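Kirnitz stellt Suche nach vermisstem Frachtflugzeug neu auf

Pressemitteilung, Februar

Ich sage es gleich vorweg: Eine fertige Erklärung für den Absturz der Frachtmaschine vor Resteveck habe ich heute nicht. Was ich habe, ist ein Zwischenstand, und den möchte ich Ihnen lieber selbst erzählen, bevor wieder wild spekuliert wird. Wir bei Kirnitz koordinieren die Bergung seit 16 Tagen. Beide Besatzungsmitglieder wurden noch am Unglücksabend lebend aus dem Wasser geholt, und darüber freue ich mich bis heute jeden Morgen!

Das Suchgebiet umfasst jetzt 72 Quadratkilometer, also deutlich mehr als zu Beginn. Die Strömung vor Resteveck ist im Winter ziemlich launisch, und einzelne Teile der Kabinenverkleidung sind viel weiter nördlich angetrieben, als unser erstes Modell es wollte. Das Schiff Tendwood fährt deshalb ab sofort zusätzliche Bahnen mit dem Sonar — bei ruhiger See auch nachts.
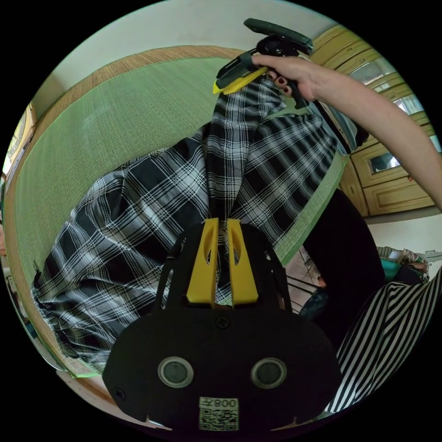

Geborgen haben wir bisher neun größere Wrackteile, dazu viel Kleinkram aus der Ladung. Die Maschine hatte vor allem Textilien an Bord, und die treiben eben weit. Wer am Strand etwas findet, lässt es bitte liegen und ruft uns an, auch wenn es bloß nach Altkleidern aussieht: ein großes Stück Stoff mit schwarz-weißem Karomuster ist für uns genauso eine Meldung wert wie ein Stück Blech. Die Fundstelle hilft uns nämlich beim Rechnen der Drift.

Der Flugschreiber fehlt noch. Die Taucher der Firma Barbieri gehen wieder runter, sobald die Wellen es zulassen, und bleiben dann zunächst sechs Tage vor Ort. Der Strandabschnitt südlich der Mole ist so lange gesperrt, der Hafen selbst bleibt offen.

Den nächsten Stand gibt es von mir nach dem Tauchgang. Fragen bitte an die Pressestelle von Kirnitz, werktags ab 9 Uhr.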